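Looking After the Hand-Held Gripper
Handout for the Wednesday bench session

Welcome back, everybody. Last time we went over the desk side of things (how a demonstration gets recorded, how it ends up as something a robot arm can learn from), and a few of you were getting restless to touch some hardware. Fair enough! Today is all hardware. By the end of the session each pair should be able to take a hand-held gripper off the shelf, go over it, put right whatever small thing is wrong with it, and set up a box task with it.

Our grippers go by the name Trolla, and you will hear me call them that all afternoon. The one you'll have has two fingers, each with a blocky dark pad on the end, carried on jointed black links. The round holes in the links have a brassy rim where the bushing sits. Almost everything that goes wrong with a Trolla goes wrong in one of those places, so that's where we will spend our time.

Before you pick it up

Clear a patch of white table bigger than you think you need. Put the gripper down with the fingers spread and look at it for a minute without doing anything. I know this sounds like your grandmother telling you to let the dough rest, but a bent link or a crooked pad is much easier to spot before your hands are busy with it. Open and close it slowly a few times. Both fingers should travel the same distance and meet in the middle. If one gets there ahead of the other, write it down in the bench book and carry on with the checks — don't start loosening things yet.

Pads

Look at the inner faces, and then look at the lower edges, which people forget. The pads take all the rubbing against box walls and tabletops, and the edges go ragged long before the gripping face does. A rough edge alone isn't a reason to change a pad. Pinch a strip of paper at the top, the middle and the bottom of the pads and give it a gentle tug each time. If it slides out at one height and holds at the others, the pad is worn or it's sitting crooked, and you try straightening it first. 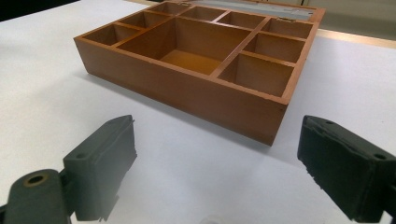
Fouad Kanaan would have you change both pads at the first sign of fraying, ragged edge or no, and always as a pair. A frayed edge snags on a divider sooner or later, he wrote back when I sent around a draft of these notes, and then you lose the whole afternoon's recordings hunting for a problem that a fresh pad would have spared you.

He has a point, and he's a good deal more careful than I am. On the "always as a pair" part we agree completely. One new pad against one old one gives you a grip that pulls to the side, and you'll chase that around for days. On the rest, let's settle it this way for our course: paper test passes and the fraying doesn't catch on a fingernail, leave it. If it catches, change both. Spare pads are in the Srour drawer (the label on the front says Srour, please don't ask me about the history of our drawer labels).

When you do change them, start the screws by hand and bring both pads up loosely. Close the gripper so the faces settle flat against each other, and tighten only then. Snug is plenty. These holes are easily spoiled by a strong wrist.

Links and bushings

Hold one link still and wiggle its neighbor sideways. You want a smooth swing and hardly any side play. Listen as well as feel, and a dry tick usually means grit. Take the pin out, wipe the bushing with a clean cloth, put the pin back and try again. No oil, please! It creeps down to the pads, and from there it gets on everything we own.

If the bushing itself turns in its hole, that link is finished. Tag it, put it in the Wetcombe tray, and take another from the shelf. The bench book lists 934 link changes since the shop opened, so you will be in good company.

Setting up the box task

We use the Skullum exercise for this, which is nothing more than moving small things in and out of a divided wooden box. Open the lid all the way so that it isn't hovering over your work, and turn the box so you can reach the compartments without the links knocking the rim. Start with the biggest compartment and work toward the small ones once your hand has warmed up.

Toy rings make a lovely test piece. They're light, the shape is awkward, and a pad that has gone on crooked will show itself by letting the ring twist. Take hold of the top part, where there is something solid for the pads to press on.

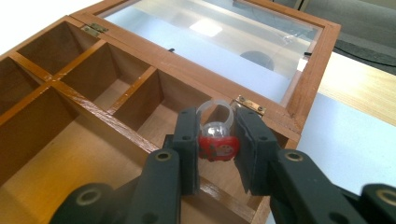
Lift slowly, clear the rim, and pause there before you go across or down. If the ring tilts during the pause, go back to the paper test. If it stays put, carry on and lower it, and open the fingers only as far as you must. Beginners fling them wide and bump a divider every time (I still do it when I'm chatting).

Do 7 careful passes and note each one in the book, good or bad, with a word or two on what slipped. Then swap with your partner and let them do the same with the same gripper, so we can tell a tired hand from a tired pad.

Putting away

Wipe the pads with a dry cloth, close the fingers until they just touch, and lay the gripper on its side on the shelf. Don't hang it by a link. Toys go back in their bag, box lid down. Bench books to me by 2, please, and bring your questions about bushings next week, when we take a whole finger apart.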